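# Keeping snacks in the same box as a small tree

**Luminița Sandu**

We have a small potted tree standing in a wooden box on the shared table at work, and people have started tucking snack bags in around it. I put a round woven mat underneath. 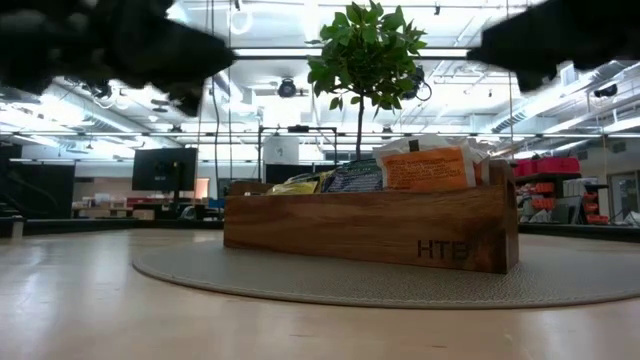
It looks fine to me, but I wonder about watering. Do I need to lift the snacks out every time? The box is marked HTB on the front and I'd rather not stain it.

---

**dadbridge80**

Yes, take them out. Even sealed bags get grimy on the bottom if they sit in damp. Check whether your pot has a drain hole. If it does, put a plastic saucer inside the box. I water mine at the sink, let it drip for an hour, then put it back. Three bags is plenty for a box like that. More than that and people knock the leaves reaching in.

---

**Yule**

just get a fake tree

---

**prallia_461**

Saucer, same as above. I'd also rub some wax on the inside of the box. Mine got a dark ring in January and it never came out. Don't count on the mat to protect the table, water goes straight through a woven one.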